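## 4. What went wrong with the grip check

Velimir Stan and I took over the Zamlow arm in October with a claim already attached to it: the grip check "catches every missed pick." We ran 189 plate pickups to test that. In 25 of them the fingers closed on nothing and the controller still logged a good grip. 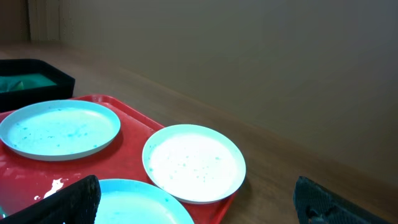 The grip check reads motor current and nothing else. Last year's report blamed dirty plates for the false readings, and I don't buy it. Specks like the ones on the two upper plates can't explain a current spike when no plate is between the fingers. A stiff finger joint can – and ours was stiff.

Edin Perić cleaned and greased the joint, and false grips fell to 19 over the same number of pickups. I would not call that fixed. Until there is a second sensor, we think the arm should not carry plates past anyone's hands, whatever the log says.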